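## Drink can recycling in Paketwood: what we found

Guoqing Ren, Year 10 Geography

Our group looked at how drink cans are sorted and collected in Paketwood, and why so many still end up in landfill. We handed out a survey in the two streets near the school and visited the depot at Herness.

Most households said they rinse their cans before putting them in the yellow bin. Fewer knew that the depot pays a refund. People in flats had the hardest time, as their shared bins were often full by the middle of the week.

The depot is open until 5 pm and takes up to 2000 cans from one customer. Staff told us that crushed cans are harder to sort - the labels can't be read - so it's better to leave them whole.
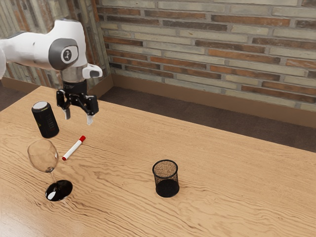
*Paketwood, November*

We think the council should put a second yellow bin at each block of flats and print the depot hours on the bin lids. We would also like to repeat the survey in summer, when people buy more cold drinks. Our survey form is in Appendix 3.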